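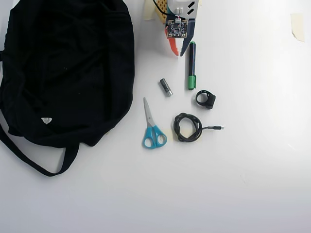 A curfew is usually announced in a single sentence, and the people who must live under it spend the next several weeks finding out what the sentence meant. In this chapter we will stay in one town, Cumden, where the authorities closed the streets after dark one October and kept them closed for 125 nights. You might picture the shopkeepers and students who had to be home by 5, each with a black cloth bag and its long strap, a thing so ordinary that it became the first thing searched at every checkpoint. We will come back to those searches, and to the complaints they produced — 1181 of them in writing — a little later on.

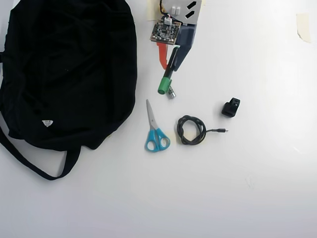 First, though, it helps to know who was giving the orders. Cumden had 2 forces on its streets, the town police and the soldiers sent up from the barracks at Brorus, and they did not always agree on who was in charge. A baker with a pass from one might well be turned back by the other, which made for some very long mornings and a good deal of bad feeling.

As you read, keep a few questions in the margin. Who could issue a pass? Who could refuse one? And where could a family go — if anywhere — to argue?
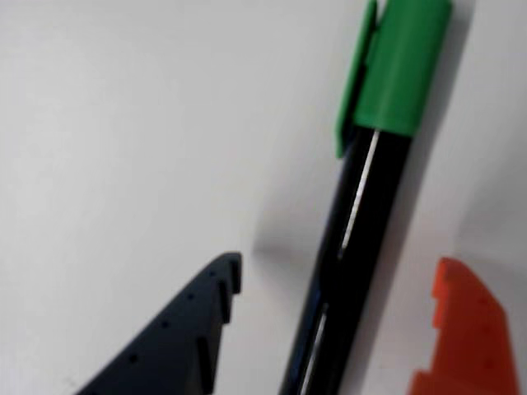
Section 1: The Night Order and Its Wording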